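Home | Study | People | Join | News

Can a robot tidy a room yet? Come help us find out!

The Grisa study at Kondo is looking for 12 people who do their own housework and have opinions about it. You'll watch short runs from a simulated home, where a two-armed robot tries everyday chores (picking up, putting away, getting a door open), and tell us how close it comes to a job you'd accept. We have roughly 1,000 runs to get through, and they're really fun to argue over.

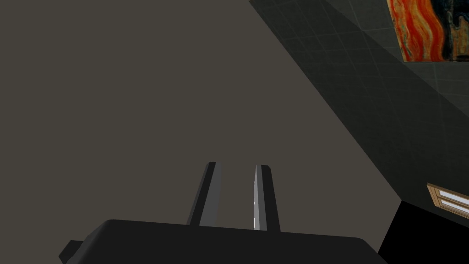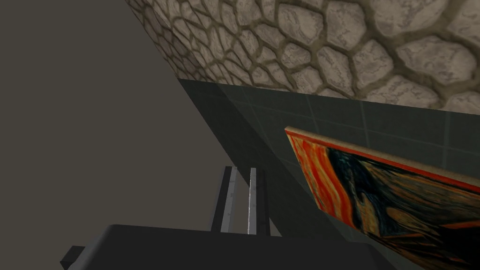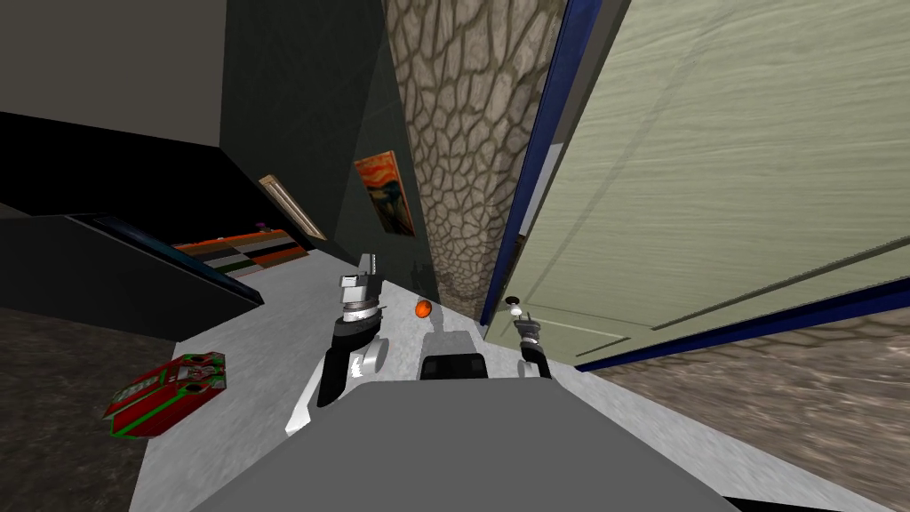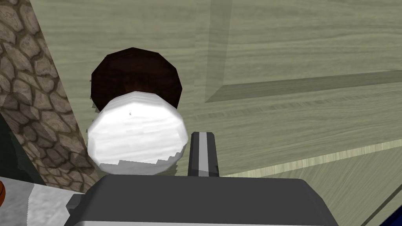
Grisa Notes, Issue 3

No robotics background needed. Sessions last 2 hours, start at 3 p.m. and run through September at our Srithong office, with snacks. To sign up, write to Þórey Toft and name the chore you'd hand over first.

Recent items
Folding towels, still slow
Shelf restocking at Girkent
Who loads the dishwasher?

Contact | © Kondo | Back to top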